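Search this site Go

Posted in: Student Work, Local History, Second Year Projects

The night school at Robichaud Hall: who paid and who got the credit

Project report, 10th April

What I set out to do

The college in Clonico says on its website that it grew out of "evening classes for working people". That is one line and there is nothing after it. I wanted to know who ran the classes, where the money came from and why the college took them over. Question 2 on my proposal form (what did the students think) I had to drop, not enough sources.

Sources

Mostly the minute books of the Justen Mill, which are in the town library. 3 volumes, the middle one water damaged. Also the college prospectuses and one folder of letters. I read 131 letters in all. A lot of them are about coal.

What I found

The classes started in an upstairs room at Robichaud Hall, paid for by the mill. Reading, sums and technical drawing, later bookkeeping. Fees were low but you lost your place if you missed two weeks running, which seems harsh for people on shifts. The minutes complain about lamps and the state of the stairs over and over.

The college only comes into it later. It had hardly any students of its own and the letters show it was after the night school's pupils to make its numbers look better. The mill agreed to hand everything over in July, books and desks included, on condition that the teachers were kept on. Two were. The rest I couldnt trace.

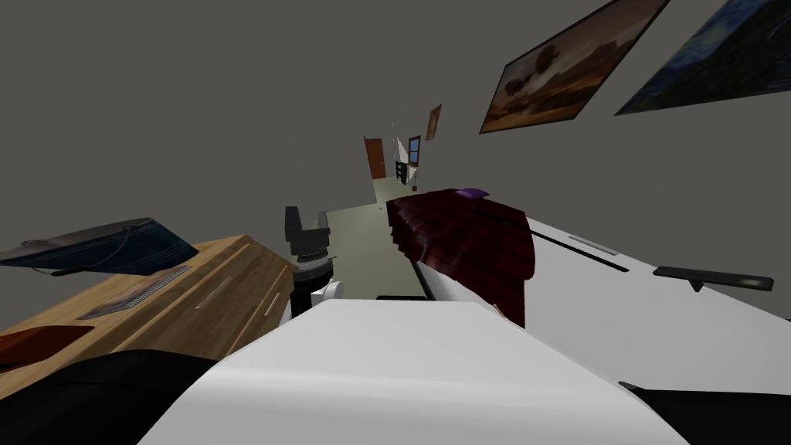
Who got the credit

The first prospectus after the handover calls the classes "a new venture of the College". No mention of the mill. By the next one the Hall is gone too – just "our former premises". I think this is the main finding realy. The mill owners did write to object, and there is a short reply saying the matter would be looked at. Nothing in the folder after that.

To be fair to the college, the mill had its own reasons. Trained clerks were useful to it, and one of the minutes says so quite openly.

Problems

Handwriting. Also the Faltilum branch of the mill had seperate books and I found out too late to ask for them. They may say what happened to the other teachers. I allowed 12 hours for the library and needed a lot more.

If I did it again

Start with the letters, not the minutes. Ask about the branch books in the first week. Map of the old building would help as well – the entrance on Mill Lane was bricked up and I still dont know which door the students used.

2 comments | 12 shares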